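Ticket 1485: Applicants with a gap in work history are rejected by the form
Product: Wurkport hiring portal
Opened by: Siiri Hakala, Ziltholm office
Status: Waiting for confirmation

Problem
We hire cleaning and maintenance staff for Gourlay through Wurkport. In March two applicants wrote to us that their application was refused within a minute. Both had left work for a longer time, one to study at a Bible college and one to care for a parent. They were not contacted by any person. I am worried that we refuse people for a reason which we never decided. 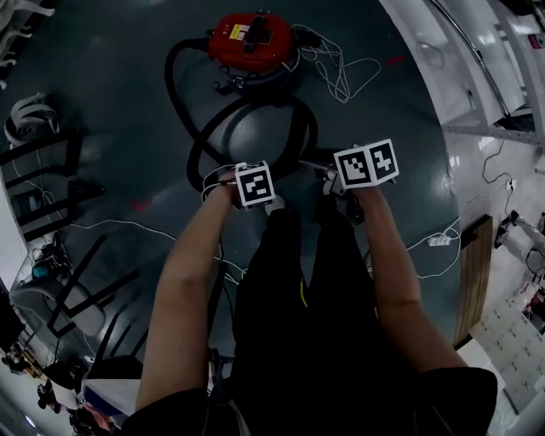
Red canister vacuum and hose on the floor.

What I tried
1. I made a test application with no gap. It was accepted.
2. I made the same application with a gap of 8 months. It was refused, and the status said "Does not meet requirements."
3. I changed the employer in the test to a church, without gap. It was accepted, so the type of employer seems to have no influence.
4. I looked in the job settings for a rule about gaps. I did not find any.

Reply from Josen support, 10:40
Please open Screening, then Inherited rules. The template "General staff" contains a rule for continuous employment. It is hidden when the job is copied from an older job.

Update from Siiri, 13:15
Thank you, the rule was there and it was switched on. I have switched it off for the Gourlay jobs and repeated test 2. Now the application is accepted.

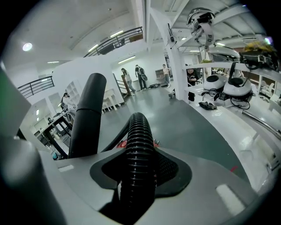

Two questions are still open. First, the old refusals did not change after I switched off the rule. The list shows up to 200 applications for these jobs, and I can not filter it by the reason of refusal. Second, applicants who write a long explanation of the gap get the error "Text too long" after 150 characters, but the form does not show this limit before.

Reply from Josen support, 15:05
We can run the screening again from our side. No email will be sent to applicants until you release the results. The text limit is passed to the forms team under this same ticket.

Update from Siiri, 15:30
Please run it. I will read the results myself before I release them.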